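Progress report – Trosstead recap desk, August
Submitted 2021-09-01 to Giro (funding partner)

Sorry for the bullet-ish style, the Walteno reunion special airs tonight and half the desk is already logged in for it. Full spreadsheet is in the shared folder under Reports.

Where we are

Short version: on plan for output, ahead on newsletter signups, behind on the podcast. Money is fine. One legal scare, closed now.

We published 76 pieces in August. Target in the grant letter was 66. Most of the extra came from the two weeks when the Walteno cast split went public and every castmate posted something, deleted it, and posted again. We did not plan for that and we can't promise it again for September.

Walteno coverage

Season six finished mid-month. Episode recaps went up the same night for every episode except the finale, which went up next morning after the streaming feed dropped out for us twice. Readers noticed. A few emails, nothing bad.

The cast split did the biggest numbers of the year so far. The timeline piece (who unfollowed who, with dates) is still the top page on the site and gets updated most days. It needs a proper rewrite, it's long and the top half is out of date. On the list for next week.

We held back on two stories. One was a breakup rumor with a single source, a deleted comment. The other was about a cast member's kid and we don't do kids. Another site ran the first one and then pulled it, so happy with that call.

Jang coverage

Jang is the dating show set on the ferry, in case this goes to someone on your side who hasn't seen it. Smaller audience than Walteno but they read to the end and they comment. Recaps average more time on page than anything else we run.

Casting for the second season was announced in August. We had the list up quickly, then a longer set of contestant profiles over the follwing days. The profiles did well in search. Two of them had a hometown wrong, both fixed same day with a note at the bottom of the page.

We asked for set access for the new season. No reply so far. Will try again through the production company instead of the network.

Newsletter

Goes out every morning, seven days a week now, up from five. The weekend editions are short – a few links, one poll, a reader letter if there's a good one. Open rate dipped when we added them and then came back up. Unsubscribes flat.

The reader letters are turning into the best part. People write in with real opinions about who should be recast and they're funnier than we are. Would like to pay for the ones we run, even a small amount. Can talk about this on the call.

What didn't work: the spoiler-free version. Hardly any takeup and it doubled the editing. Stopped it mid-month.

Podcast

Behind. The grant has us launching in August and we didn't. Pilot is recorded, second episode is half recorded, theme music is licensed. Problem was mostly sound. The first room echoed badly and we lost a couple of evenings re-recording. The new room has carpet and soft furniture and is a lot better.

Format has settled. Each episode is 30 minutes, two hosts, one show, then a short segment of listener voicemails at the end. We tried a three-host version and everybody talked over each other.

New launch target is the week of the Jang season premiere. If that date moves we move with it. Don't want to launch into nothing.

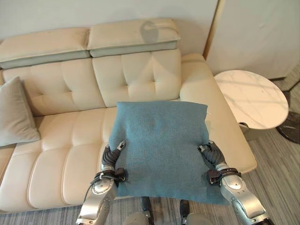
Corrections and legal

7 corrections in the month, all listed in the spreadsheet with the original wording. Mostly names and dates. One was a headline that said a cast member had been fired when the statement said she was "not returning". Those aren't the same thing and we should have caught it. Headlines now get a second read before they go up, even at night.

Legal scare: a letter from a Walteno cast member's management about the timeline piece. They wanted a screenshot removed. We took advice, kept the text, took down the screenshot and replaced it with a quote from the public post. They confirmed in writing that closes it. Cost of the advice came out of contingency and is inside the limit you set.

Staffing

No changes on the full-time side. The freelance pool is a bit thin – one of our regular recappers has gone back to school and can only do weekends. We're trialing two new people on Jang. Early drafts are good, a little slow.

Night shifts are still the pressure point. Recaps are due the same night and the shows air late, so whoever is on is up past one. We've started giving the next morning off automatically. Should have been doing that since spring.

Budget

Under on travel (no set visits), over on freelance, for the extra Walteno pieces. The two nearly cancel out. We'd like permission to move what's left of the travel line into freelance through the end of the quarter. Need a yes or no by email, the accountant wants it in writting.

Podcast line is mostly unspent and we'd like to carry it over.

Next month

- Rewrite the Walteno timeline, split it into two pages
- Jang preview package, profiles finished, premiere recap same night
- Podcast episodes one and two out, three recorded
- Reader letters page on the site, if the payment question gets sorted
- Fix the comments login, which still kicks people out on phones
- Photo licensing renewal, quote requested, waiting

Traffic tables by show are on the second tab of the spreadsheet. The August column is final, the September one is just a placeholder so please ignore the zeros.

Trosstead editorial desk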